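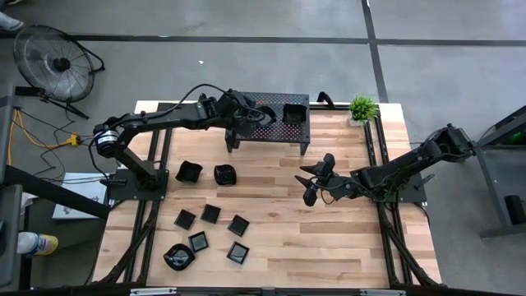
Course Handout: Table Setting and Service Practice
Unit 2: Arranging Small Wares on a Wooden Work Surface

Purpose of the Unit

This unit introduces the arrangement, carrying and storage of small serving pieces. Students will learn to prepare a clear working area, to use a raised shelf as a holding point, and to return all wares to an orderly position at the end of practice. The work is assessed in May and carries 100 points. Students who have not completed Unit 1 should read the section on handling breakable wares before attending.

Terms Used in This Handout

Small wares: cups, bowls, dishes and trays that can be moved with one hand.
Holding point: a raised platform on which pieces wait before they are placed or put away.
Open area: the part of the table kept free for setting.
Parking area: the part of the table where pieces not yet in use are grouped.

Preparing the Table

Wipe the tabletop along the direction of the planks and dry it with a second cloth. Wood should not be left damp, and no piece with a wet base may be set down on it. The holding point belongs at the far edge of the table, where it can be reached without leaning over the parking area. Plants and other decorative items are kept to a far corner. 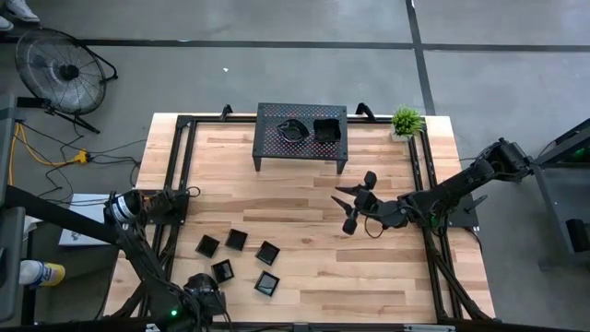
Once the surface is ready, the vessel with the curved rim piece is placed on the holding point first and a square cup is set beside it. The remaining cups stay in the parking area. They may be grouped loosely at this stage - alignment is graded only at the final setting. Students have 10 minutes to complete the first arrangement.

Pieces of One Color

Wares of a single dark color are attractive on pale wood, but they are easily confused with one another when set close together. Students should learn to sort by outline and by finish.

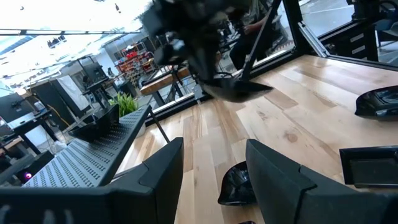 Finish is the more useful guide when pieces overlap. Hold each item under even light and note whether the surface is shiny or dull before assigning it to a group. The curved dish resting on the planks has a glossy, reflective surface, while the rectangular tray near it is recognized more readily by its raised border and flat interior. Record both features on the Kisex inventory sheet, using one line for each piece.

Putting Away

Trays are stored separately from cups. Do not stack a curved dish inside a square one, as the rims may chip. Completed inventory sheets are to be left in the Tomaszewski Room before the next class meeting.

Revised 1/2/21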